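Why Robots Have Rules

Have you ever played a game with somebody who kept making up the rules as they went along? It is great fun for about a minute, and then it is no fun at all, because you never know what is going to happen next. Robots are a bit like that. A robot arm can be a lovely thing to work beside, but only when everybody in the room knows what it is going to do, what it is never going to do, and who is in charge of stopping it.

At the Dristen workshop we have a small robot arm that practises moving fruit. It is called Lorketti (the youngest members chose the name after a long and noisy vote), and it has its own list of rules pinned up by the door. The list was begun by Bjartur Arnardóttir, who runs our Saturday club, and it has been scribbled on and added to ever since. There are 8 rules on it now. I won't go through every single one, or your tea will get cold, but I would like to tell you about the ones children ask about most.

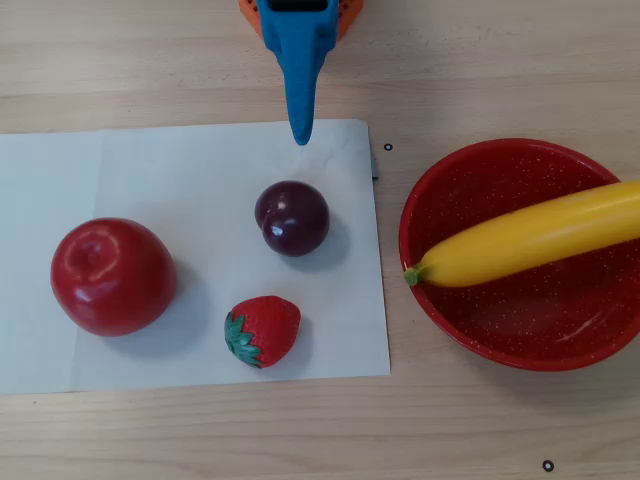 Fruit on the paper, a banana in the bowl, and the blue gripper pointing down over the plum.

Let's begin with the rule that comes first on the list: keep your hands out of the robot's space when it is switched on. Every robot arm has a space it can reach into, rather like the space you can reach if you stretch out your arms and turn in a circle. Grown-up engineers call this the robot's "reach" or its "working area". A small arm isn't as strong as the enormous ones in car factories, but it can still give your fingers a nasty pinch, and it doesn't know what fingers are. It would treat your thumb exactly as it treats a strawberry! So if something rolls over, we leave it where it is, we say "stop, please" in a nice loud voice, and we wait until the helper has pressed the stop button and said "all clear".

Which brings me to the stop button. There is one on each side of our table, so 2 altogether, and before every session somebody has the job of testing them both. You press the button and check that the arm stays still, and then you write your name in the blue notebook. If a button doesn't work, we don't use the robot that day, even if people have come a long way and even if they are very disappointed. We had to do this once last October, and we all played cards instead.

Another rule says that the robot should practise with things that don't matter if they get dropped or squashed. You wouldn't learn to juggle with your granny's best teacups, would you? Pretend fruit is a very good choice for this sort of work. The shapes are all different - a banana is long and bendy, and a plum is round and likes to roll away - so the robot has plenty to learn, and there is no juice to mop up afterwards.

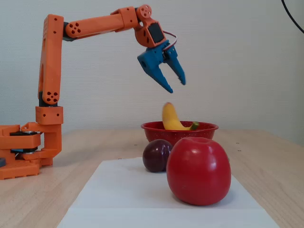 Then there is the rule about going slowly. When Lorketti is learning a new job, we set it to its slowest speed, and we only turn the speed up when the helper has watched the whole job from beginning to end and is happy with it. Some of the children find this terribly boring, and I do understand, I was just the same with learning to ride a bicycle. But if a slow robot makes a mistake, you have time to notice it and time to press the button. With a fast one, the mistake is over before you have opened your mouth.

We also have a tidy table rule. Only the things needed for the job are allowed within reach of the arm, and drinks live on the windowsill, well away from anything with wires. Pencils, hair bobbles, and half-eaten biscuits have to go back in your pocket. (Perhaps not the biscuits.)

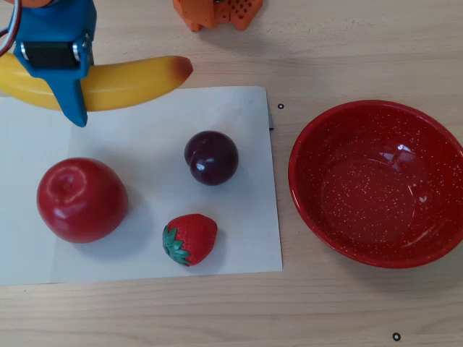 The gripper has hold of the banana. The red bowl is empty.

Last of all, I want to tell you about the rule that I think is the kindest one, and it is "write it down". If the robot does something odd, or somebody gets a fright, or a finger very nearly goes where it shouldn't, we write it in the notebook and we don't tell anybody off. A near miss is a useful thing to know about. When we read back through the notebook together we often find a rule that needs changing, and that is how the tidy table rule came to be on the list at all.

Factories have rules like these too, only theirs are much longer and are written by people from lots of different countries who meet up and agree on them. Those big sets of rules are called "standards". They say things like how a robot should be tested and what must happen when someone presses the stop button. You don't have to read them until you are older, but it's nice to know they are there.

Something to try at home: ask a friend to be a robot and to do exactly what you say, moving one toy from a table to a bowl. Before you start, write your own rules together. Who can say stop? How fast is the robot allowed to go? What mustn't it touch? Then swap places, and see whether you want to change any of them.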